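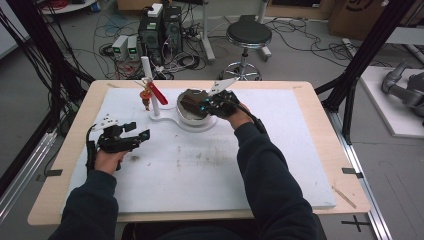
The second season of the talent show Hultuler ended with a result that half of the viewers still argue about, and Santino Valdebenito, who edited the final, does not want to choose a side. He spoke to me by telephone from his flat in Wallholm, where he has worked since the studio closed. I asked him first what makes a moment of television worth watching. "Very small things," he said. "A white bowl on a wooden table, and something dark brown lifted from it. You already want to know what it is. A big light show cannot do this."

The final was made from 70 hours of material. Valdebenito cut it in 2 weeks, together with the producers at Tromard, and he admits that they did not always agree. They wanted a long pause before the name of the winner. He wanted a short one. "We measured the pause in breaths," he said. "After the third breath, people at home go to make tea."

The channel received 1034 letters after the broadcast, most of them in support of the singer Baxter, who finished second. Valdebenito read a good part of them. "Some were angry with me personally – as if I had voted. One lady sent me her own list of points for every song, and I must say it was fairer than ours."

A third season is planned for September, if the studio opens again. He has asked for fewer interviews with crying parents and more time for the rehearsals. The producers have not answered him yet.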